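작은 책상 예찬

책상을 바꾸고 나서 주변에 잔소리가 늘었다. 누가 이사한다고 하면 벽지 색도 전세 대출도 안 물어보고 책상부터 묻는다. 몇 센티짜리 살 거냐고. 그러면 다들 비슷하게 대답한다. "이왕 사는 거 큰 걸로 사야지." 나는 이 '이왕이면'이 정말 싫다. 우리 집에 들어온 쓸데없이 큰 물건은 죄다 '이왕이면'을 타고 들어왔으니까!

고백하자면 나도 큰 책상파였다. 첫 월급을 받고 제일 먼저 산 게 발사이드(Vallside)라는 책상이었는데, 폭이 방문보다 넓어서 기사님 두 분이 복도에서 한참을 이리 돌리고 저리 돌렸다. 들여놓고 나니 침대와 책상 사이로 옆걸음을 쳐야 했다. 그래도 좋았다. 왼쪽에서는 책을 읽고 가운데서는 일을 하고 오른쪽에서는 그림을 그릴 거라고, 구역까지 나눠 놓고 혼자 흐뭇해했다. (그림은 한 장도 안 그렸다.)

큰 책상의 문제는 뭘 올려놔도 티가 안 난다는 거다. 영수증 한 장 놓는다고 좁아지지 않고, 다 마신 컵을 밀어 두면 또 자리가 생긴다. 그렇게 밀고 또 밀다 보면 어느 날 팔꿈치 둘 곳만 남는다. 나는 그 넓은 상판에서 늘 똑같은 자리, 그러니까 노트북 하나 공책 하나 펼칠 만큼만 쓰고 살았다. 나머지는 그냥 창고였다. 월세를 내는 창고. 언젠가 그 오른쪽 구역에서 281쪽짜리 프린터 설명서가 나왔는데, 프린터는 이미 두 번 이사 전에 버린 물건이었다.

생각이 바뀐 건 스바토플루크 브라베츠(Svatopluk Brabec) 씨 덕분이다. 예전에 같은 사무실에서 번역 일을 하던 분인데, 프레스테오(Presteo)라는 공유 사무실에서 제일 구석의 제일 작은 자리를 굳이 골라 앉았다. 창가 자리가 비어도 안 옮겼다. 왜 그러시냐고 물었더니 큰 데 앉으면 일을 펼쳐만 놓고 안 끝내게 된다고 했다. 그때는 속으로 '자리값 아끼시나 보다' 했다. 죄송합니다, 브라베츠 씨.

지금 쓰는 책상은 중고로 업어 온 것이다. 노트북을 펴고 공책을 펴면 컵 하나 놓을 자리가 겨우 남는다. 처음 일주일은 답답해서 후회했다. 펜을 내려놓으려면 다른 걸 치워야 하고, 택배 상자를 '잠깐' 올려 두는 일 따위는 아예 불가능하다. 그런데 그게 좋더라. 잠깐 올려 둘 수 없으니 상자를 그 자리에서 뜯는다. 책을 한 권 더 꺼내려면 읽던 책을 꽂아야 하고, 꽂기 싫으면 마저 읽어야 한다. 의지력이라고는 없는 내가 저녁마다 책상을 치우고 잔다. 어머니가 들으시면 안 믿으실 얘기다.

물론 반론이 있다는 거 안다. 디자인하는 친구는 모니터가 두 대라 어림도 없다며 코웃음을 쳤고, 재봉틀 돌리는 우리 언니는 원단을 펼치려면 넓어야 한다고 진지하게 화를 냈다. 둘 다 맞는 말이다. 펼쳐야 하는 일이 있는 사람은 큰 걸 사야 한다. 내가 시비를 걸고 싶은 쪽은 나 같은 사람들이다. 하는 일이라고는 타자 치고 메모하고 귤 까먹는 게 전부인데 회의용 탁자를 방에 들이는 사람들. 아이 책상도 그렇다. 초등학교 들어가는 조카한테 어른 둘이 앉아도 될 책상을 사 주는 걸 보고 말리고 싶었지만, 고모가 참견할 일은 아니라 꾹 참았다. 조카는 지금도 거실 밥상에서 숙제를 한다.
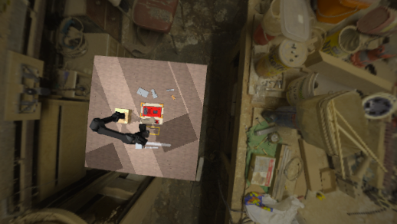

위에서 내려다본 네모난 상판. 오른쪽의 빨간 판이 제일 먼저 눈에 들어온다.

가구 파는 쪽도 좀 얄밉다. 온라인 매장에서 책상을 찾으면 작은 것은 꼭 '원룸용', '임시용', '보조'라는 말을 달고 나온다. 바로스(Barros)라는 매장에 구경을 갔을 때도 그랬다. 마음에 드는 작은 책상을 쓰다듬고 있으니까 직원분이 다가와서 나중에 넓은 집 가시면 어차피 바꾸게 된다고, 처음부터 한 치수 위를 보시라고 했다. 아니, 넓은 집에 가면 내 팔이 길어지나? 방이 커진다고 내가 한 번에 읽을 수 있는 책이 늘어나지는 않는다. 나는 넓은 집에 가도 (갈 수 있다면) 작은 책상을 놓고 남는 바닥에 드러누울 생각이다.

값도 한마디 해야겠다. 작은 책상을 사면 돈이 굳을 줄 알았는데 꼭 그렇지도 않다. 서랍 없는 작은 책상을 사면 서랍장이 갖고 싶어지고, 서랍장을 사면 그 위에 또 뭘 올리고 싶어진다. 여기서 정신을 차려야 한다. 나는 선반도 서랍장도 안 사고 종이 상자 하나로 버티는 중인데, 상자가 차면 그날 비운다. 12월에 한 번 고비가 왔다. 연말에 받은 카드와 달력과 사은품 볼펜이 한꺼번에 쏟아져 들어와서 하마터면 바퀴 달린 수납함을 주문할 뻔했다. 장바구니에 담아 놓고 배송비 4,000원이 아까워서 창을 닫았다. 이런 데서는 짠돌이 기질이 도움이 된다.

발사이드는 어떻게 됐느냐 하면, 동네 카페 코디넘(Codinham)에 헐값으로 넘겼다. 지금은 창 쪽에서 손님 여럿이 둘러앉는 탁자로 쓰인다. 가끔 가서 내 자리였던 쪽에 앉아 보는데, 사람이 많으니 그 큰 상판이 드디어 제값을 하는 것 같아 조금 뿌듯하다. 모서리에는 내가 커터칼로 낸 흠집이 아직 그대로 있다.

혹시 지금 책상을 고르는 중이라면 줄자부터 꺼내지 말고, 오늘 저녁에 앉았던 자리에서 손이 닿은 데까지만 마스킹테이프로 표시해 보시라. 나는 그렇게 해 보고 그 주에 발사이드를 내놨다.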